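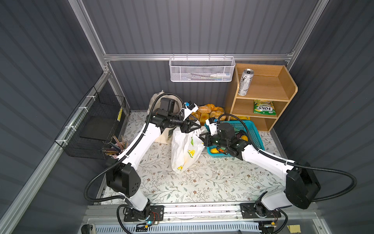 The grocery cell at Farnholm, set up for bagging.

Grocery month is well under way in the Farnholm lab, and we are having a great time with it! Since the start of August the two-arm cell has been given over to one family of chores: moving food between bags, baskets and shelves. We have 700 good examples saved so far, and the goal is 2,000 before we hand the whole set to the Kodier group for training.

If you haven't stopped by yet, each example is one full try at a chore, driven by a person from start to finish. The arms repeat what the driver's hands do, and we save the joint positions and the camera views together. Most tries are short. The bag chores run longer, and they are the ones everybody wants to drive, mostly for the bragging rights. A thin plastic bag never sits the same way twice, the handles fold over on themselves, and you have to decide on the spot which arm should hold and which should reach. That is exactly the kind of decision we want the model to see (lots of times, from lots of different people).

Tarmo Zariņš rewrote the setup cards last month and they have made a huge difference. There are 20 of them now. Each one gives a starting layout and a sentence for the chore, such as "put the lemon in the white bag," and you shuffle the deck before your shift. Our early sets had the basket in nearly the same spot every time, and the first Kairys model learned that spot beautifully. Move the basket a hand's width and it was lost. The new layouts should help a lot with that.

A few reminders for drivers. Please keep your fumbles if you recover from them! A dropped lemon that gets picked up again is a useful example, and we have far too few. Mark the try as "recovered" and carry on. If you have to reach in with your own hand, mark it "stopped" and start over. Shifts are capped at 20 tries, after which your wrists will want a break anyway.

The Derness team is sending over a second set of cards with drawers and jars, and we'll start on those once the bag chores are done. Sign-up for driving shifts is on the sheet by the lab door. New drivers are very welcome, and the practice chore takes one coffee break to learn.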